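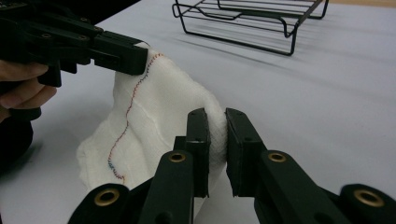 Macapagal disagrees with the usual definition, and his note has been kept at the head of the article since it was first put up: a stitched cloth is any plain cloth somebody has run a colored thread across, and whether it's a towel, a diaper square or a dust rag makes no difference to the stitching. The article below follows him for the most part. Older versions split the subject in two (towels, rags) and repeated themselves a lot.

# Stitched cloth (household)

A **stitched cloth** is a light household cloth, generally white or undyed, carrying one or more lines of visible hand stitching in colored thread. Used for drying, wiping, covering bread, wrapping, straining. The stitching may be decoration, a repair, a mark of ownership or plain practice by a learner. Often more than one of these. Size varies, no standard.

Not to be confused with *sampler* (a worked piece meant for show) or *quilted cloth* (two or more layers held together).

## Cloth

Gauze, muslin, thin toweling, flour sack. Loose weaves are the most common becuase the needle passes easily and the cloth dries fast. A loose weave also moves about under the thread, so straight lines are hard to keep straight. Fine if the line is supposed to wander, a nuisance if not.

Heavier toweling takes a line too but the loops swallow thin thread. Six-strand floss, or two lengths of ordinary sewing thread together, shows up better.

New cloth is washed before stitching. Skipped fairly often. A cloth that shrinks after stitching draws up along the line and never lies flat again, see *Puckering*.

## The line

Most stitched cloths have a single line. Types given in the Hagedorn handbook, which lists 4:

- **border line** – parallel to the hem, a finger's width in
- **corner line** – cuts across one corner, usually the hanging corner
- **long line** – from one corner down or across the cloth, straight or wavy
- **patch line** – goes round a mended spot

The wavy long line is the one beginners make whether they mean to or not. Also made on purpose, in zigzag or in loose curves, and in Prokberg it is the usual form for kitchen cloths. Running stitch or backstitch. Chain stitch is rare, it catches on things.

Finishing: a knot on the wrong side, or several small stitches worked close together on the spot. The second holds better in gauze, where a knot can slip right through the weave.

## Thread and color

Any washfast cotton. Red and blue are the old colors and still the most used, alone or together. When two colors share a line there are three ways of getting there: two needles taken in turn, leftover lengths joined as they run out, or variegated thread dyed in sections. Variegated thread gives color changes at regular distances. Leftovers give uneven ones, often with one color taking over toward the end as the other is used up. It is not always possible to tell which was done from the front.

Reds bleed. Soak the thread first, cold water, till the water stays clear.

## Origin

Unclear. The Garnent household inventory has an entry for 136 "cloths, white, with thread," no further detail, and no way to know if the thread was decorative. The Flundorau collection holds 1,346 pieces, most of them undated and a good part with no record of who gave them. Catalog cards were rewritten at some point and the old ones thrown out. Eduardo Macapagal, who went through the drawers for the collection's card index, held that the repair came first and the decoration followed from it, people liking the look of a mended line. Others put it the other way round. No piece settles it.

School use is better recorded. In Hagedorn a white cloth and two colors of thread were the first sewing task each November, and the finished cloths went home to be used in the kitchen.

## Handling and folding

A soft cloth with a long line is awkward to fold. The stitched part is a little stiffer than the rest and the cloth tries to bend beside it. Usual method:

1. Pick up by a top corner and let it hang.
2. Find the next corner by running along the hem. Don't grab at the middle of the side, that gives a lopsided fold.
3. Bring the corners level, give it one shake, lay down from the far edge toward you.
4. Smooth outward from the line, not along it.
5. Fold again, stitching outside.

Stitching outside is a matter of taste mostly. It does make a cloth easier to pick out of a stack. Flundorau stores its pieces rolled around a tube, line outward, tissue between turns – no hard creases that way.

Loose gauze rarely holds a sharp fold. Slightly damp helps. Dry cloths just slump and have to be done over.

## Washing

Warm, with whites, once the thread is known not to bleed. Bleach takes the color out of the thread long before the cloth is worn out. Hang from a plain corner so the weight isnt on the stitches. Iron from the back over a towel, or don't iron.

## Common faults

**Puckering.** Thread pulled too tight or cloth not prewashed. Ease with the needle tip, a few stitches at a time, working toward the loose end. If the end has been fastened, unpick it first.

**Floats.** Long loose stitches, easily caught on a button or a drawer handle. Catch down with one small stitch in the same color.

**Slipped end.** See *The line*. Restitch over the last few holes.

**Fraying hem.** Nothing to do with the stitching but it's what finishes most of them off. Turn it twice and hem before the fray gets to the line.

## Names

"Thread cloth" in Garnent. "Line towel" in Prokberg, also used for towels hung on a washing line, so some confusion in older lists. Plain "stitched cloth" elsewhere.

## See also

Darning – Dish towel – Flour sack – Muslin – Running stitch

## Notes

Handbook list checked against the second printing, the first leaves out the patch line. Inventory wording as copied on the Flundorau card, original not seen. Section on color needs a source for the soaking advice.

Last revised 12/06/2022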